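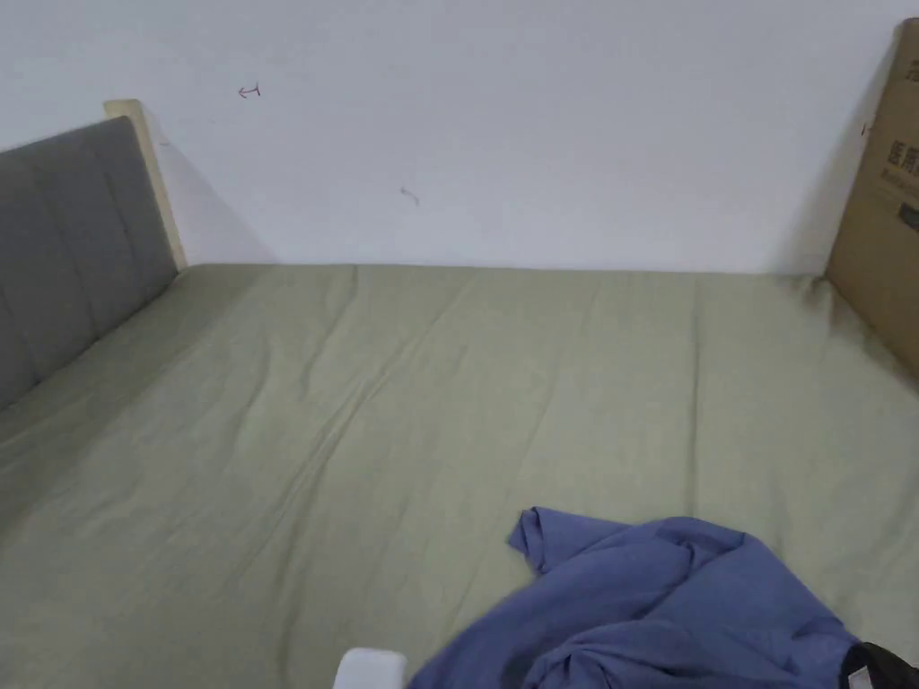 How far apart do the wall brackets go?
700 mm between centres for the standard Kurnari rail. Measure it twice, the rail can't be trimmed once the end caps are on.

Section 2. Fitting the hanging rail and shelf

Before you start: clear the wardrobe right out, floor too. Check the walls for pipes and cables. You need a pencil, spirit level, drill, 7 mm masonry bit, crosshead screwdriver.

1. Mark the height of the rail on the back wall. Long coats need more drop than you think.
2. Draw a level line across. Dont go by the ceiling, most are off.
3. Mark both bracket positions. Drill, push the plugs in flush.
4. Screw on the brackets, loosely for now. Open side of the hook faces up.
5. Drop the rail in. Check level again, then tighten.
6. Rest the shelf on top of the brackets and fix from underneath with the short screws (bag B).

Note: Dedton brackets from the older kit fit as well, but the screws are longer and will come through the shelf. Use the short ones.

Note: plasterboard walls — the plugs in the box are no good. Get proper hollow-wall fixings.

CAUTION: don't hang anything until both brackets are tight. Don't pull on the rail to test it.

Shoe rack goes in last, see section 3. If you have the Vedolus sliding doors leave some 2 cm clear at the front or teh door will catch on the shelf.

Spare end caps are in bag C.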